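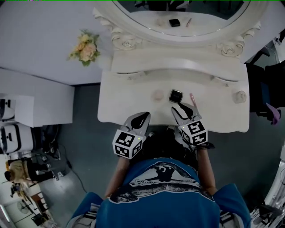 **Peverow two-part furniture enamel, satin white, 1 L kit**

Tested on a small dressing table with a scalloped top and carved trim, bought used with a failing lacquer finish. The kit has been in use since February. Price paid was 73 dollars including the hardener. Coverage claims were checked on the table and on two loose drawer fronts.

## Preparation

The instructions call for a degrease, a scuff with 220 grit and one coat of primer. Flat areas take this well. Carved areas do not sand evenly, so I used a gray abrasive pad and a stiff nylon brush in the recesses. Old wax is the main risk. One drawer front was left with wax in a corner on purpose, and the enamel pulled back from it within minutes, leaving a crater the width of a pencil.

## Mixing and working time

Ratio is 4:1 by volume. The cup supplied in the kit has printed lines but they rub off with the cleaning solvent, so mark your own. Stated pot life is 60 minutes at room temperature. I measured 50 before the brush began to drag. Mix half the can at most.

## Application

Brush: acceptable on legs and trim. A synthetic sash brush left light marks that leveled out overnight. Runs collect under carved scrolls and need to be picked out in the first ten minutes.

Foam roller: best result on the top. Two thin coats, 26 hours apart, gave a film with no visible stipple.

Spray: not tested. Solange Gautier sprayed the same product on a set of cabinet doors, thinned 5 percent, and reported orange peel until she changed to a smaller tip.

## Hardness and wear

Dry to touch in four hours. Fingernail marks were still possible on day three. By the end of the second week a coin edge left no mark. Hair spray, nail polish remover and hot tools are the usual problems on a vanity. Hair spray wiped off. Acetone dulled the surface after a short contact – the label admits this. A curling iron on a ceramic tile caused no change, and I did not try one without the tile.

## Compared with Plelton

Nuno Mendes lent me a part can of Plelton one-part enamel, which I put on the second drawer front. It is easier to use and has less odor. It also yellowed slightly next to the window and stayed softer. For a bookcase I would pick Plelton. For a table that gets daily contact I would pick Peverow.

## Faults

- Lid seal on the hardener is poor. Store it upright.
- Strong odor for two days.
- Touch-ups flash at a different sheen unless the whole panel is recoated.

Rating: 4 out of 5.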